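**Drondside Toy Library – bits and pieces for July**

Quick one this month as I'm typing between drop-offs. Sorry in advance.

### Blocks, blocks, blocks

The big block sort is nearly done. Wulan Menon has had the lids off every tub since the end of term and we now know what we've got, more or less. Total came to 3610 pieces, including the odd ones that don't belong to any set. Of those 237 are going out of circulation. Chewed, split, or paint gone past saving. If you'd like a bag of the plain ones for craft, ask at the desk before they go.

The small coloured wooden ones cleaned up best. Damp cloth, drop of washing up liquid, dry straight away on a towel. Please don't soak them at home!! We had a tub come back in May that had clearly been in the sink overnight and the paint lifted on nearly all of them.
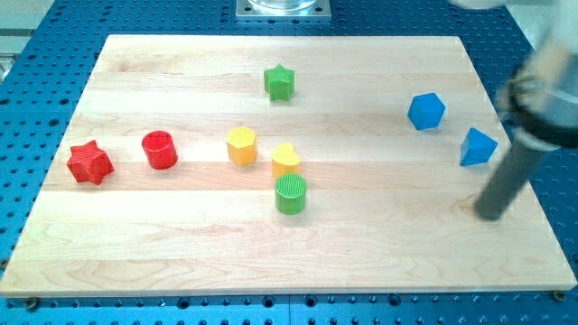

*Small wooden blocks in red, yellow, green and blue, on a maple board.*

The star shapes are everyones favourite and also the ones that go missing. Have a look under the sofa. Also coat pockets, car seats, the bottom of the pushchair. No fines, no questions, just drop them in the box by the door.

New bags for the small sets, drawstring, with a number on the tag. Bag number has to match the card. If it doesn't, tell whoever's on and we'll swap it there and then. Fadi Awad sewed 38 of them in a fortnight, so a big thank you to Fadi (and to his mum for the loan of the machine).

### Boards to play on

Several of you have asked about a flat board for building on, as carpet is hopeless for anything taller than two blocks. We have 6 to lend now. Three weeks, same as everything else, renew once by phone. They're heavier than they look so bring a bag with proper handles or a second pair of arms.

Wipe down only. Pens off if you can manage it. A bit of scratching is fine and expected.

Things people have tried at home and liked:

- sorting by colour into muffin tins
- drawing round a block on paper, then matching it up again
- one colour each, take turns, see whose falls off first
- hiding one under a tea towel and guessing by feel (stars too easy, says Toshio Fukuda's eldest)

Under threes with a grown up please, some of the pieces are small.

### Wanted

Lidded tubs, shoebox size or a bit bigger. Clear if possible. Old muffin tins, any state. And someone who can spare an hour from 10am to help Wulan with the jigsaws, which are next and which I'm told are worse than the blocks.

### Opening over the summer

Mornings only, 9.30 till noon. Returns box is out all day. The Palacios Road side gate will be locked while the path is being done so come round by the front.

Railway sets are all out on loan at the moment, waiting list on the desk, put your name and a phone number we can acutally read.

Shaohua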